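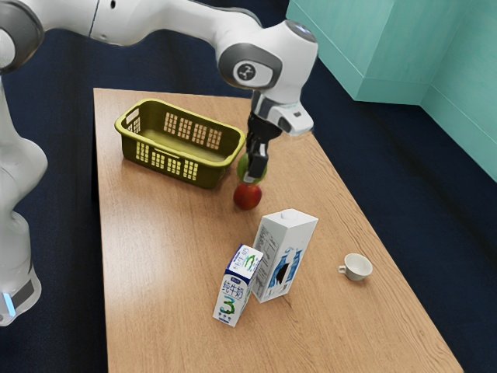

A green apple, just above the table

Can't picture anything when I meditate, is that a problem?

Hi all! I started meditating in July with the Flukano evening course and I'm loving it, truly, I look forward to it all day. But a lot of the sessions ask you to call up the face of someone you love and look into their eyes, and I get nothing. Just dark with some speckles. My sister says she sees our grandmother clear as day, down to the earrings! I've done 755 minutes so far (the app counts them, I can't help looking) and it hasn't changed at all. Do I keep trying for the picture, or is there some other way into these heart meditations? I don't want to give them up. I sit on a kitchen chair, usually at 9 p.m., eyes closed, if that matters.
posted by maplewren

Wolfram Hinrichs
Oh, I'm so glad you asked this, because I was exactly where you are! I have never seen a face with my eyes closed and I've been sitting for years. Some people simply don't get pictures, and you can still have the whole warm, wide-open feeling these sessions are after.

What worked for me was going in by another door. Try the person's voice first. Pick one thing they always say, the way they answer the phone maybe, and let it play a few times. Then see where you feel it. For me it's high in the chest, sort of a loosening, and I stay with that and let the guide's words about eyes and faces drift by. Smell is good too (my uncle's coat, pipe smoke and rain, gets me every time!). Or hands: remember holding theirs, how heavy they were, how warm.

If you want a small warm-up, look at something plain for a minute with your eyes open, a piece of fruit or a cup, then close them and just know it's there. Don't strain to see it. Knowing is plenty. Then swap in your person.

I'd also hide the minute counter. I had mine up to 2,617 before I turned it off and my sits got so much nicer.

There's a recorded series from the Rirgate sitting group that hardly uses pictures at all, mostly breath and sound. The third one is lovely. Start there!

pebble_and_tide
just keep at it, mine came after a few months. also try lying down

Tansy K.
Seconding the voice idea! One more thing, you can say the person's name silently on each out-breath. I do it with my dad's name and some nights I end up grinning like a fool. I wouldn't lie down at 9 though, I'm asleep in two minutes every time.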